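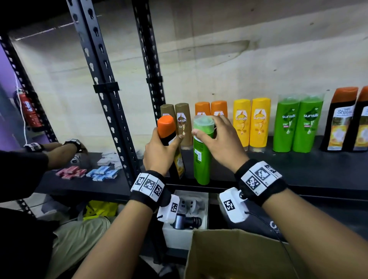 The shampoo shelf, two bottles in hand: an orange cap on the left, bright green on the right.

Shelf Days at the Lauritsen Street Store

Welcome, and thank you for stopping by! We moved our little shop into the old Latenent building in October, and so many of you have asked how the shelves are coming along that a gallery page seemed the friendliest way to answer. We're starting with hair care, partly because it's the aisle people ask about most and partly (I'll admit it) because I love the colors.

The whole shop is only 700 square feet, so every shelf has to earn its place. I've always liked grouping bottles by color, a habit I picked up years ago at the Omon pharmacy counter, where I worked Saturdays and learned to face a label forward before I learned to work the register. Customers remember "the yellow one" long after they've forgotten the name on it, and I'm just the same when I shop for myself.

A few notes to go with the picture:

The bottles stand in pairs - brown and gold, then the orange caps, then yellow, then green toward the right. I think the dark shelf makes the yellow ones look especially cheerful.

The green bottles have a leaf on the front, and they're the ones my own family uses, so I may be a little partial when you ask me for a recommendation.

We like bottles close to the front edge, where you can read a label without reaching into the back. If you want to turn one around and look over the small print, please do, and take your time about it.

Conditioners and combs will get their own page once the Flirotano order is unpacked. It came in 14 boxes, and I've been getting through them in the evenings with the radio on. Come by and say hello if you're in the neighborhood, and do tell me if there's a shampoo you've been missing!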